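Vula Hand-Held Demonstration Gripper
Equipment page - Voltham Shared Robotics Facility
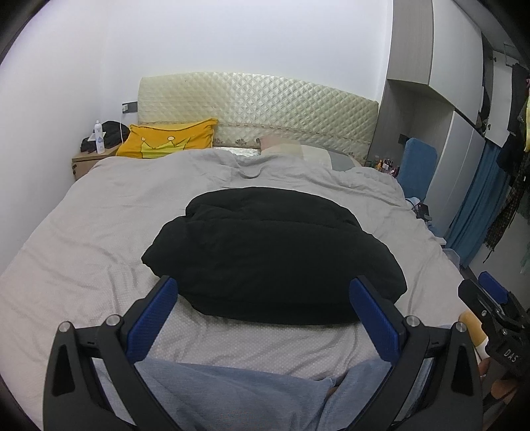
Vula grippers in use in a bedroom, with a quilted black garment between the blue finger pads.

Overview

The Vula is a hand-held gripper for recording manipulation tasks performed by a person. The operator holds the device, works the jaws by hand and carries out the task at normal speed in the place where the task belongs. A camera mounted on the device records the jaws and the work in front of them. The recordings are later used to train a control policy for a robot arm fitted with a matching end effector.

The facility holds the Vula for loan to research groups, taught courses and partner organisations. It may be booked as a single unit or as a pair. The pair is intended for work that calls for both hands, such as folding, lifting wide objects, or holding a bag open while something is placed inside it.

A separate remote-control station, the Stavovero, is available for groups that need to drive the robot arm directly during a demonstration. The two methods are compared further down this page.

Suitable work

The Vula was chosen with household and light service tasks in mind. Current and recent bookings have covered the following:

Folding, rolling and stacking clothes and bedding
Clearing and laying tables
Putting groceries away in cupboards
Sorting small parts into trays
Opening and closing drawers and hinged doors

Soft goods make up the largest share of present use. Thick or padded garments are harder to demonstrate well than shirts or towels, as they spring back when released and hide their own edges. Groups planning work of this kind should allow extra time for practice before they begin to record. A short trial with several garments of different thickness is recommended, and the trial recordings should be stored apart from the main set.

The device is not suitable for liquids, for hot surfaces, for food that will be eaten afterwards or for any object heavier than the stated limit. It should not be used on or near people or animals.

Specification

Type: hand-held parallel-motion gripper with linked arms
Finger pads: blue, replaceable, supplied in pairs
Body: black
Maximum jaw opening: 102 mm
Working load: 300 g per device
Camera: wide-angle, fixed to the body and facing the jaws
Recording: on the device, with transfer by cable after the session
Use: single or paired
Supplied in: padded carry case with charger, transfer cable and spare pads

The working load is a limit for recording and applies to the object as lifted. Part of a heavier item, such as the corner of a duvet, may be gripped and drawn across a surface provided that the full weight is not taken by the jaws.

Showing a task by hand

In a hand-held demonstration no robot needs to be present. The operator goes to the kitchen, bedroom or workshop in question, carries out the task with the gripper, and leaves with the recording. A group may therefore collect material from many different homes and workplaces without moving an arm, a base or a safety enclosure.

Operators generally reach a steady pace quickly. They feel the weight and resistance of the object through the handle and adjust their grip accordingly. This is of particular value with cloth, where the right moment to close the jaws is difficult to judge from a screen.

The method has limits. A person's wrist can take up positions that a robot arm cannot, and a demonstration that makes use of such positions may have to be discarded. Operators are asked to keep their movements smooth, to avoid reaching behind or beneath themselves, and to stay within the working area set out in the session plan. Recordings are checked against the reach of the Insaurralde arm before they are accepted for training. The check is run by facility staff, and a list of rejected recordings is returned to the group with the reason for each.

Showing a task by remote control

The Stavovero station consists of two leader arms, a seat and a pair of screens. Movements of the leader arms are copied by the Insaurralde arms in the adjoining room. Every demonstration recorded in this way is one that the robot has carried out, and no later check of reach is required.

Remote control is slower. It also needs a booked room and a second person beside the robot who holds the stop button for the whole session. New operators find depth hard to judge from the screens, and fine work with cloth may take several attempts.

Most groups are advised to begin with the Vula and to book the Stavovero for a smaller set of recordings at a later stage. Groups whose task involves insertion, fastening or contact with fixed equipment may find that remote control is the better starting point. Dr Qiuyue Long, who manages the demonstration service, is available to discuss the choice before a booking is made.

Preparing a session

A session plan must be submitted with each booking. The plan should name the task, the objects to be used, the start and end condition of each demonstration, and the places where recording will be carried out. A template is supplied on request.

Rooms may be left in their ordinary state. Policies trained only on cleared surfaces tend to perform poorly in furnished rooms, and the facility does not ask groups to remove everyday belongings from view. Documents, screens, photographs of people and anything else of a private nature should be covered or taken out of the room before recording starts.

Lighting should be even and should not be changed during a set. Where a task is to be recorded under more than one kind of lighting, each should be treated as a separate set and labelled as such.

Both operators and householders must sign the consent form where recording takes place in a private home. The form explains what is recorded, how long it is kept and how a person may ask for it to be deleted. Signed forms are returned to the facility with the equipment.

Recording

Each demonstration should begin with the jaws open and clear of the object and should end with the jaws open once more. A pause of 2 seconds at the start and at the end allows the recordings to be divided correctly. Where a pair is in use, both devices must be started before the first movement and should be brought together in view of both cameras so that their clocks can be aligned.

Failed attempts should be marked and kept. They are of use in training, and a set from which they have been removed gives a false picture of how difficult the task is - a point raised repeatedly by groups who have tried to repeat earlier work.

Operators should rest at regular intervals. A break is required after 10 demonstrations of any task that involves lifting, and sooner if the hand or forearm becomes tired. Gloves may be worn if they fit closely and do not touch the moving arms.

Training and access

All operators must complete the induction before their first loan. It is given at the facility, takes around two hours and covers safe handling, recording, transfer and care of the finger pads. Operators who have not used the equipment since February will be asked to repeat the practical part.

Students may use the Vula under the supervision of a trained member of staff. Supervision may be given remotely for work in the student's own home, subject to a risk assessment approved by Denise Fothergill, Safety Officer.

Use of the Stavovero station requires a further induction and is restricted to the facility's own rooms.

Care and return

Finger pads should be wiped with a soft, slightly damp cloth at the end of each session. Solvents and alcohol wipes must not be used, as they harden the surface. Pads that are torn, shiny or loose should be replaced from the spares in the case, and the old pads returned with the device.

The screws at the pivot joints are set by the workshop and must not be adjusted by the user. If the jaws become stiff or fail to close evenly, recording should stop and the device should be returned to Howard Garside in the workshop. Data recorded after a fault has been noticed will not be accepted for training.

Loose threads and lint collect in the linkage during work with clothing and bedding. They may be removed with the brush supplied. The arms should be held open while this is done, and fingers kept clear of the joints.

Data

Recordings are transferred to the group's project folder on return of the equipment and are then erased from the device. Groups that wish to transfer their own recordings during a long loan may do so with the cable supplied. Calibration files are issued with each device and are not interchangeable between the two members of a pair.

Questions about file formats, storage and conversion for training should be sent to Wilmer Cabrera, Data Manager.

Booking

Requests are made through the equipment booking form and are confirmed by Niamh McGrath at the facility office. Priority is given to groups with an approved session plan. Paired devices are in greater demand than single units, and early application is advised.

Page last reviewed: 23 July 2021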